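首页 论坛 餐厨 收纳 二手 搜索 登录 注册

餐具换成一整套，还是留着现在这些杂的？

楼主：小满不满
发表于2019年6月1日

搬家之后一直没把碗柜弄顺，想问问大家的意见。

情况是这样。两个人住，偶尔来一个客人。新厨房的吊柜比原来浅，里面净深只有30厘米，大盘子平放进去，柜门关得很勉强。原来的餐具是好多年陆续攒下来的，有长辈给的，有超市换购的，有自己买的，没有一样成对。

现在有两个方案。

一、买一整套。看中了Hanuvico的一套素白的，四人份，标价458元，盘子碗都能套着摞，省地方。

二、不买，从现有的里面挑，挑剩的送走或者卖掉。

我倾向第一个，家里另一位倾向第二个，说现在的又没坏，换它干什么。我的理由主要是摞不起来。有耳朵的盘子压在没耳朵的盘子上总是晃，碗的口径也都不一样，大的套小的还行，小的上面就没法再放了。

还有一个大的青花盘，好看，但占地方。蒸鱼放得下，平时吃饭用不上。

有经验的说说吧。

——

2楼 老灶台
别买。两个人吃饭，四人份一套进门，一半是在柜子里睡觉的。我家那套就是这样，汤盘到现在一次没用过。

——

3楼 棉线头
我跟楼上相反。整套最大的好处就是摞。我前年把杂的全清了，换了Tikau的白盘白碗，柜子空出来一层。洗完往里一放就完事，不用想哪个在下哪个在上。458元不算贵，用五年算下来没多少钱。

——

4楼 老灶台
回3楼：空出来一层你拿来放什么了？

——

5楼 棉线头
放杯子。

——

6楼 老灶台
那还是满的嘛。

——

7楼 青石板
楼主先量一下盘子直径再说。吊柜净深30厘米，放直径27以内的盘子没问题，再大就要斜着立。很多人家里关不上柜门，问题出在一两个大盘上，其他的都没事。把大盘挪走，剩下的未必需要换。

大盘可以立着放。买个盘架，或者用文件架，竖在台面靠墙的地方，或者放地柜里。我在Piras买的铁丝盘架，能立六个，用着可以，脚垫掉过一次，自己粘回去了。

——

8楼 小满不满（楼主）
回7楼：量了。青花那个28.5，边上再加一点门板的余量，正好卡住。其他盘子都没问题。你说对了，卡门的就是它。

不过摞的问题还在。

——

9楼 雨刮器
有耳朵的盘子是可以摞的，同款的话耳朵对着耳朵放就稳。不同款才晃。楼主那几个有耳朵的是同款吗？

——

10楼 小满不满（楼主）
有两个应该算同款，白的，两头各一个小耳。买的时候就是一起买的。另外还有一个黄的单耳烤碗，一个黑的，都是另配的。

——

11楼 雨刮器
那就留那两个白的，耳朵朝同一个方向摞，单耳的和黑的送人。单耳的最难收，往哪边放把手都顶着别的东西。

——

12楼 不吃香菜也行
说个不同意见。大家都在讲怎么摞，可两个人一天用到的就那么几件，洗完沥干又拿出来用，根本轮不到进柜子。我家常用的全在沥水架上，柜子里放的是一年用不了几次的。所以该减的是柜子里的，常用的随它杂。

——

13楼 棉线头
回12楼：东西长期堆在沥水架上也不好吧，油烟都落上去了。我们家是开放式厨房，碗放外面两天就有一层。

——

14楼 不吃香菜也行
回13楼：用之前冲一下就行。再说天天用，落不了灰。

——

15楼 棉线头
天天用的是碗，盘子不是天天用。我还是坚持进柜子。

——

16楼 青石板
这个看厨房，封闭的放外面问题不大，开放的还是关门收。别吵这个了，楼主问的是买不买。

——

17楼 五分熟
我来算个账。两个人，中餐为主：

饭碗两个
汤碗或面碗一个到两个
菜盘两个
大盘一个，蒸鱼、装饺子、来客人的时候用
小碟看习惯，蘸料用

再加一个客人，饭碗补到三个就够了。我按这个数过了三年，没有哪天缺碗。真来一桌人，就去楼下端火锅，或者用纸碗。

整套的毛病是配比不合中国人吃饭的习惯。四个平盘四个汤盘四个碗，那是一人一盘的吃法。咱们是菜摆中间，每人一个碗，所以套装里面碗总是不够，盘子总是多。楼主买之前看看那套里碗有几个。

——

18楼 小满不满（楼主）
回17楼：看了页面，十二件，平盘四，深盘四，碗四。你说的配比问题确实存在，深盘我大概只会用来装菜。

——

19楼 老灶台
我说什么来着。

——

20楼 草帽底下
补充一个思路，可以单买不买套。Nosteo的店里碗盘都是散卖的，自己搭。我去年五月份搭了四个碗、两个盘、一个大汤碗，一共327元。比套装没省多少，但每件都在用。缺点是同一个系列断过一次货，后来补的碗釉色偏黄一点，并排放能看出来，分开用看不出来。

——

21楼 棉线头
这就是散买的坏处。色差我受不了。

——

22楼 草帽底下
回21楼：吃饭的时候碗里都是饭，谁去比。

——

23楼 棉线头
我比。

——

24楼 蓝布袋
说说青花那个大盘。千万别当废品处理。我当年搬家嫌占地方，把一个差不多花样的大盘给了邻居，后来过年蒸鱼，家里的白盘都短一截，鱼尾巴搭在外面，汤流了一锅。后来又花116元买了一个回来，花样还没有原来的好。

釉上彩还是釉下彩要分一下。用手摸，花纹平平的跟釉面一样滑，是釉下，随便洗，进洗碗机也行。花纹有一点凸，或者侧着光看花的地方发涩，是釉上，别用钢丝球，别拿来长时间盛酸的东西，洗碗机也少进。

——

25楼 小满不满（楼主）
回24楼：摸了，平的。那就放心用了。

蒸鱼这条说服我了，大盘留。

——

26楼 雨刮器
还有一条，清的时候先看磕口。碗沿磕了的直接处理掉，别舍不得。手指沿着碗口转一圈，有拉手的地方就是有缺口，眼睛不一定看得出来。底足也摸一下，底足糙的会把下面那只盘的釉面磨花，中间垫张厨房纸能管用。

——

27楼 不吃香菜也行
底足糙可以用细砂纸沾水磨几下，我磨过，比垫纸省事。磨完冲干净。

——

28楼 青石板
磨底足我不太赞成，手重了会磨出新的口子。垫纸就行，或者换成硅胶垫，能洗。

——

29楼 不吃香菜也行
四百目以上的砂纸，轻轻磨，没那么容易坏。我磨了一整摞，都好好的。

——

30楼 五分熟
楼主可以试个办法。把打算留的拿出来，在饭桌上全摆开，看着像不像一顿饭用的。缺什么一眼就知道，多的也一眼就知道。在柜子里一个一个往外拿，每个都觉得有用，摆开了就不一样了。

顺便能看出搭不搭。颜色这个事，一桌都是素的，夹一个跳的，没关系。要是有三四个颜色都跳，就乱。

——

31楼 蓝布袋
桌布也有关系。花碗花盘配素桌布，白碗白盘配什么都行。我家原来是格子桌布，青花盘放上去根本看不见花。

——

32楼 老灶台
铺桌布的都是勤快人。我家直接木头桌面，擦一把了事。

——

33楼 棉线头
桌面上直接放烫碗会起白印的，还是铺一层好。

——

34楼 老灶台
垫隔热垫啊。

——

35楼 草帽底下
楼主后来怎么定的？

——

36楼 小满不满（楼主）
来交作业。先说结果，套装没买，省下458元。

按30楼说的全摆开看了，过程记一下，给后面有同样问题的人参考。

先摸碗口，磕了的两只饭碗处理了。单耳烤碗和黑的那个给了同事，她有烤箱，用得着。超市换购的一摞小碟，留了几个装蘸料，其余放到楼下的置物架上，当天晚上就被人拿走了。

盘子最后留下三个：青花大盘，加上那两个小耳白盘。白盘装炒菜，青花的蒸鱼和来客人用。白盘照9楼和11楼说的，耳朵对齐了摞，确实不晃，我之前一直是随手交叉着放的。

碗留三个：米白的，白的，还有一个绿的。绿的是家里另一位坚持要留的，说拌凉菜方便。我原本想送走，后来想想一桌都是素的，留一个有颜色的也可以，就没再争。

柜子里现在是这样安排的：下层左边摞两个白盘，右边套碗，绿碗大，放最底下，上面的碗隔一张纸。青花盘不进吊柜了，竖在地柜里，暂时用一个旧文件架卡着，回头看看Piras的盘架合不合适。柜门能关严了。

浅灰色的桌布铺上，留下的三个盘三个碗都摆出来了：

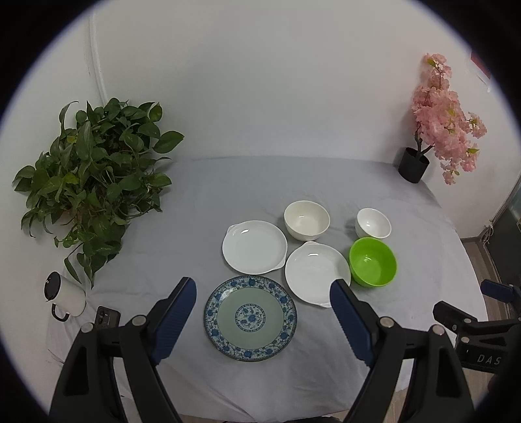
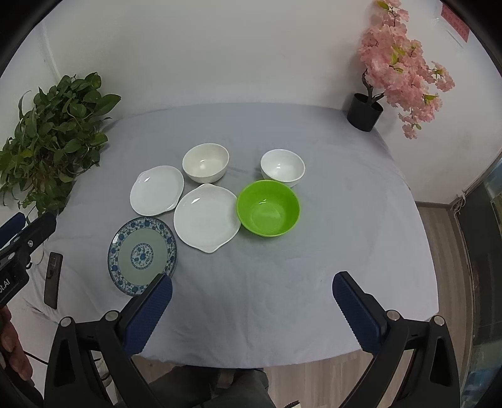 ——

37楼 五分熟
三个碗三个盘，两个人加一个客人刚好。我只担心一点，三个碗大小不一样，来客人的时候谁用大的谁用小的？建议以后遇到合适的，再补一只跟米白那个口径接近的，盛饭用。绿的就专门拌菜，别拿来盛饭，分工定下来洗的时候也省心。

——

38楼 棉线头
我还是觉得整套好看，不过青花盘留对了。碗的大小不一样我会难受，楼主不介意就行。旧文件架要看一下边上有没有毛刺，金属的容易把盘子边刮花，缠一圈布条再放。

——

39楼 小满不满（楼主）
回37楼：盛饭的碗确实想再补一只，不急，下次去Nosteo看看散的。

回38楼：文件架是塑料的，边上摸过了，不刮。

——

40楼 老灶台
买一只就够了，别到时候又抱一箱回来。

——

41楼 蓝布袋
地柜里竖放记得别挨着水管那一侧，夏天管子上有水珠，盘子底下容易长霉点，擦得掉，就是烦。

——

42楼 小满不满（楼主）
回41楼：就在水管旁边……今晚挪到另一边去。

首页 上一页 1 下一页 回复 收藏 返回列表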